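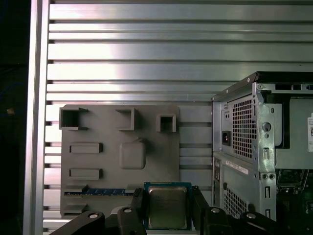 Cirilo Quezada
Jul 19, 2026

1/ Spent the last few weekends reading up on the old Núñez streetcar line, mostly because I live on top of part of it. Posting what I have before I lose my notes.

2/ The line opened in 1925. It ran from the Motby ferry landing up the hill to the Ollitz brewery gate, with a short spur to the fairgrounds that only ran in summer.

3/ The company owned 3 cars. Two were in service and one was kept for parts, and by the end they had swapped so many pieces that the shop ledger stopped listing them separately.

4/ Fare was a nickel. Brewery workers could buy a book of tickets at the gate. I have seen one of these books, at an estate sale in May. Seller wanted 200 dollars, so I have only seen it.

5/ The car barn stood at 905 Puveo Street. It's a tire shop now. The back wall is the original brick and you can still make out where the doors were filled in - the newer brick is redder.

6/ The hill was the problem from the start. In wet leaves the cars couldn't hold, and the conductor had to get out and shovel sand on the rail by hand. There are complaints about this in the town paper every fall.

7/ One letter writer says he got off at the bottom, walked up, and bought a paper before his own car arrived. He signed it "Still Waiting."

8/ Buses took over the route in stages. The fairgrounds spur went first, then the hill, then the flat part by the river. I can't find a date for the last run. If your family has one written down somewhere, please send it.

9/ Most of the rail was pulled for scrap. A short piece is left in the alley behind the Motby post office, next to the loading dock. It's paved over on one side, so look for the groove.

10/ Correction to 4: a reader says the ticket books were sold at the landing too, not only the brewery. Makes sense, there was a booth there.

11/ Next I want to go through the county road maps for the spur. The library has them on microfilm and the reader is booked until the end of the month.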